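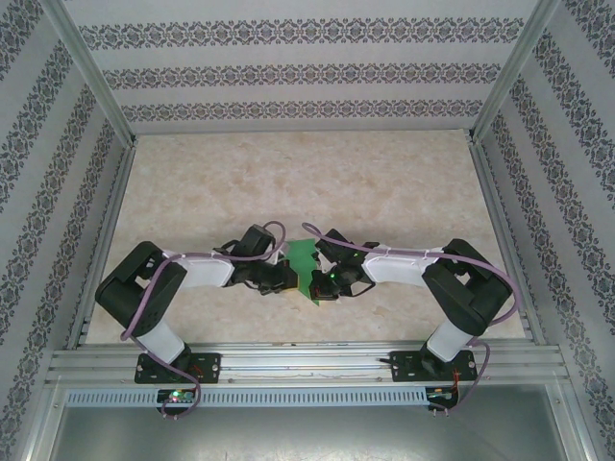 LUTBY, February

Unit 4: Small-Town Festivals and How They Are Run
Handout for the second half of the unit

Read this before the site visit. The first handout covered why towns hold festivals. This one covers the work behind them, using the Udby Harvest Days as the main case.

4.1 The setting
Udby has 1,286 residents. Harvest Days draws over 3,000 people across a single weekend, so for two days visitors outnumber locals. Most of them come by car from Lutby and the farms east of the river. The main street is closed from the grain elevator to the school, and the side streets stay open for people who live on them.

4.2 Permits
A street festival in this county needs a road closure permit, a food service permit for each stand, and a noise permit if music runs past 9 p.m. The road closure takes longest. Udby files in late winter for a fall event. Keep the three permits separate in your notes – students mix them up on the written assignment every term.

4.3 Money
Income comes from stand fees, the raffle, and sponsors. The largest sponsor is Hrytsenko Bakery, which also runs the pancake breakfast. Last year the breakfast served 739 plates, and the line went past the library by mid-morning. Admission is free. The town has talked about a gate charge twice and dropped it both times, mainly over the cost of fencing the street.

Trerell, the next town over, does charge at the gate. Its festival is smaller and is held inside the fairgrounds, where there is already a fence. Compare the two when you do the budget exercise.

4.4 The parade
The parade route is short, and the floats have to turn at the school lot. Long trailers can't make that turn. Entry forms therefore ask for total length, including the tow vehicle. Horses go last.

4.5 Cleanup
The street has to reopen by Monday-morning traffic under most permits of this type, but Udby's permit ends the night before. Crews start at the elevator end while the last band is still playing. Trash hauling is paid out of stand fees.

Terms to know: road closure permit, in-kind sponsor, gate charge, staging area, route marshal.

For next class
Bring a sketch map of the Udby route with the staging area marked. Pick one cost from 4.3 and write a page on how it would change if rain moved the event indoors – the school gym is the only option.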